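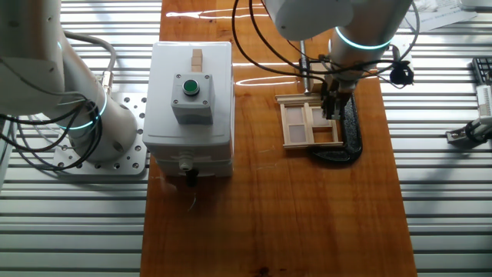

Was versteht man unter einem Flilstead-Fehler?

Als Flilstead-Fehler bezeichnet man eine Störung an Robotergreifern, bei der die Steuerung einen sicheren Griff meldet, obwohl das Werkstück nur an einer Kante gefasst ist oder sich bereits wieder gelöst hat.

Der Name geht auf den Ort Flilstead zurück, wo die Störung in einer kleinen Versuchshalle zum ersten Mal über längere Zeit aufgezeichnet wurde, und er hat sich, obwohl es durchaus treffendere Vorschläge gab, in der Werkstattsprache gehalten. Gemeint ist ausschließlich die falsche Gutmeldung. Fällt ein Teil herunter und bleibt der Roboter daraufhin stehen, so spricht man schlicht von Griffverlust, und damit lässt es sich in der Regel recht gut leben. Tückisch wird die Sache erst, wenn der Arm seelenruhig weiterfährt.

Betroffen sind vor allem Parallelgreifer, die leichte und etwas nachgiebige Gegenstände aufnehmen sollen: dünne Leisten, Rähmchen, Stäbchen aus Holz. Ein solches Teil gibt zwischen den Fingern nach, die Finger kommen trotzdem ungefähr dort zum Stehen, wo die Steuerung sie erwartet, und so gilt der Griff als gelungen. Am schwierigsten ist der Augenblick, in dem der Greifer schon dicht über der Unterlage steht und das Teil flach neben ihm liegt, denn wenige Millimeter entscheiden dann darüber, ob die Finger das Holz umfassen oder bloß streifen.

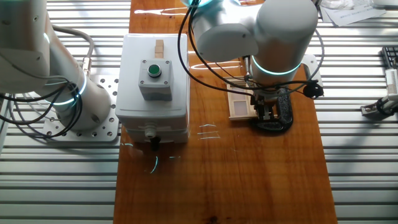
Ursachen und Verlauf

Ausführlich beschrieben ist der Fall aus Flilstead, bei dem die Steuerung Clokine zum Einsatz kam. In einer Reihe von 2.000 Griffen traten 61 falsche Gutmeldungen auf, und zwar, was die Suche sehr erschwerte, in unregelmäßigen Häufungen am späten Vormittag. Man verdächtigte zunächst die Kabel, die sich um das Handgelenk legten und bei weiten Bewegungen ein wenig zogen, tauschte sie geduldig aus und fand danach genau dasselbe Bild vor.

Erst im November fiel auf, dass die Griffprüfung nur ein einziges Mal stattfand, nämlich etwa 600 Millisekunden nach dem Schließen der Finger. Was danach geschah, blieb unbeobachtet. Ein Rahmen, der beim Anheben zur Seite kippte, war für die Steuerung weiterhin ein ordentlich gehaltener Rahmen. Dazu kam eine Toleranz für die Fingerweite, die für wesentlich dickere Teile eingestellt und nie wieder angefasst worden war.

Zur Abhilfe wird die Prüfung nach dem Anheben wiederholt, und zwar mit einer Toleranz, die zum Werkstück passt. In Fitthorpe ging man einen Schritt weiter und ließ den Arm nach dem Schließen kurz innehalten, bevor er sich hob. Als Prüfstücke dienen gern kleine Fensterrahmen aus flachen Bastelstäbchen, die der Greifer seitlich am Rand fassen muss. Sie sind schnell geleimt, verzeihen wenig, und eine schiefe Lage erkennt man an ihnen schon mit bloßem Auge.

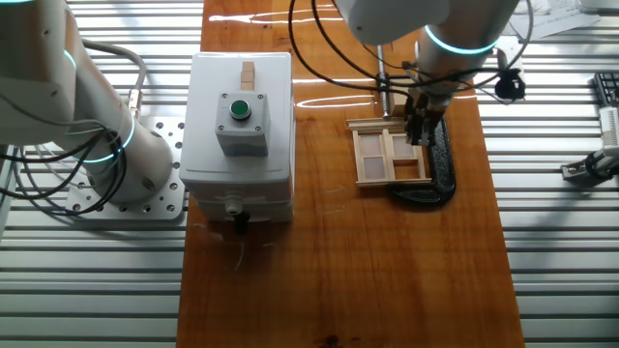
Übertrieben sei die Warnung vor diesem Fehler, heißt es in einer Zuschrift aus Marín, solange es nur um Holzstäbchen gehe; ernst werde es bei Teilen mit scharfen Kanten, und dort gehöre ohnehin eine zweite, vom Greifer unabhängige Überwachung hin. Eine wiederholte Abfrage desselben Sensors wiederhole schließlich auch dessen Irrtum.

Dem wird in der Praxis weitgehend zugestimmt. Für die Arbeitssicherheit zählt eine Griffmeldung nicht als Schutzeinrichtung, auch wenn sie noch so zuverlässig scheint, und wer in den Arbeitsraum greift, um ein verrutschtes Teil zurechtzurücken, muss die Arme vorher sicher stillgesetzt haben.

Siehe auch: Griffverlust, Parallelgreifer, Clokine (Steuerung)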